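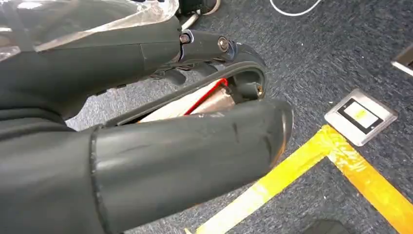

Report on the Visit to the Plimoser Workplace Supplies Open Day

Jan 31, 2026

Members of the Holtari Office Services Network attended the open day held by Plimoser at its Tarkau premises. The program covered the furnishing of small offices, the sorting of desk items and the handling of worn furniture. The Network had requested the visit in November, when several member offices reported that they were preparing to replace desks and storage.

Attendance and program

The host recorded 65 visitors across the morning and afternoon sessions. Visitors were received at the front desk, given a printed floor plan and divided into small groups. Each group spent part of its time in the stock hall and part in the office rooms upstairs, where Plimoser staff carry out their regular work. The order varied from group to group, and our own party began upstairs.

The office rooms

The upper floor is carpeted in part in a dark blue-gray with lighter flecks. The host stated that the pattern was selected for heavy foot traffic and that it has been in place for several years. Members with similar floors asked about cleaning and were referred to the supplier, Paiva, whose product sheet was available at the door.

The desks upstairs are in light wood. Plimoser does not replace a desk for surface wear alone, and the party saw one with a front edge that was chipped and worn along its right half. Under the firm's policy, a desk is withdrawn only when the frame is loose or a drawer no longer runs. The Network considers this a sensible rule and will circulate the written version to members.

Sorting of desk items

The session on desk items drew the most questions. Plimoser favors low, open trays over closed boxes on the working surface. The tray on display was made of wood and divided into four sections, with one long compartment on the left and three smaller ones on the right. Staff recommend the long section for pens and rulers and the smaller ones for clips, notes and cards. A member asked whether a lid was offered. It is not, and the host does not plan to add one.

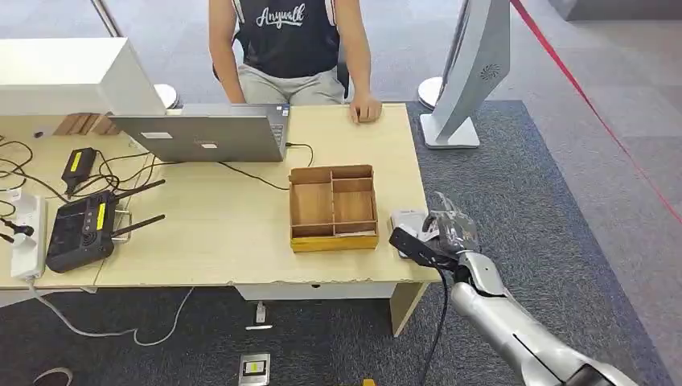

The divided wooden tray on a desk in the upstairs office, with the laptop behind it and the router toward the front left.

Cables and network equipment received less attention in the program than members had hoped. Routers, power strips and adapters share the desktop with papers in many of our offices, and the same arrangement was found here, with black cables spread over the left portion of the desk. The host acknowledged the point – a cable channel fixed under the desktop is being considered – but could give no date or price.

The stock hall

The hall holds 3,000 items of small office equipment in 109 numbered bays. Returned goods are kept apart from new stock and are inspected before being offered again at a lower price. The party was shown the inspection form, which fits on a single page and could be adapted for the Network's own equipment exchange. Lighting in the rear bays was poor, and several labels there were hard to read.

Follow-up

The Network office will request the desk replacement policy and the inspection form in electronic format. Members wishing to order divided trays through the joint purchasing arrangement should notify the Holtari office in writing and state the quantity required. Orders will be collected and sent to Plimoser together.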